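The shed, the bikes and what I've learned about locks

February 2, 2023

I have been putting off writing this because it makes me cross all over again, but several of you have asked why I went quiet after Christmas, so let's have it. Our shed was broken into. They took both bikes, Kane's good drill and, for reasons I will never understand, a bag of tent pegs.

It happened overnight while the pair of us were asleep at the front of the house with the window open a crack. I didn't hear a thing. Kane went out in his slippers to fetch the bird seed and came back in without any, and I knew from his face that something was up. The door was still on its hinges. They had simply unscrewed the hasp, popped the padlock (still locked, bless it) on the lawn and helped themselves.

My bike was the green Kandley I bought when I started at the library, and I was sillier about that bike than I have been about some people. Kane's was newer and worth a good deal more, some 1000 pounds if you were to buy it again now, but he was very decent and let me be the upset one.

I rang the police on the non-emergency number and was on hold for long enough to drink two cups of tea. The woman I got in the end was kind and asked sensible questions. Did we have the frame numbers? We had one, on the receipt for Kane's. Mine I had never written down in all the years I had it. She gave me a crime reference and told me to keep it somewhere safe, so it is on the fridge under the lobster magnet.

An officer did come round a few days later, which surprised me, as everyone had said they wouldn't. He looked at the screw holes and asked whether any of the neighbours had cameras. Lorraine Cosgrove across the lane does have one, but it points at her own gate and all it had caught was a fox, twice, and the milk.
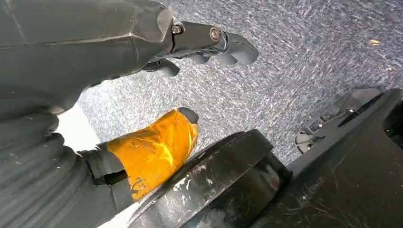 Is it worth reporting a shed break-in if you don't expect to get anything back?

I'd say report it every time, partly for the crime number your insurer will want and partly so the police can tell when a street is being hit over and over.

That second part turned out to matter round here. When I mentioned it to Bronwyn Henare at choir she went quite pale and said theirs had been done as well, the same week, screws and all, and they hadn't told anyone as it was only a strimmer. Then Yuk-lan Yen, two doors up from her, said the same about a box of tools. So I nagged them both, in a friendly way, and they have both reported it now.

The insurance has been its own little saga. We are covered for things in outbuildings, but there is an excess of 90 pounds and a long form, and they wanted a photo of my bike. The best I could find had Kane's mother standing in front of most of it. They accepted it in the end, and we should hear properly by April.

As for the shed, Kane has refitted the hasp with coach bolts that go right through the door, with the nuts on the inside, and there is a ground anchor for whatever we buy next. He also put up an alarm, which so far has been set off only by me. I have written down the number of every single thing with a number on it, including the lawnmower and my sewing machine.

If you happen to see a green Kandley with a wicker basket and a bell shaped like a ladybird, please do shout. I'd still dearly like it back.

Ataahua Pearce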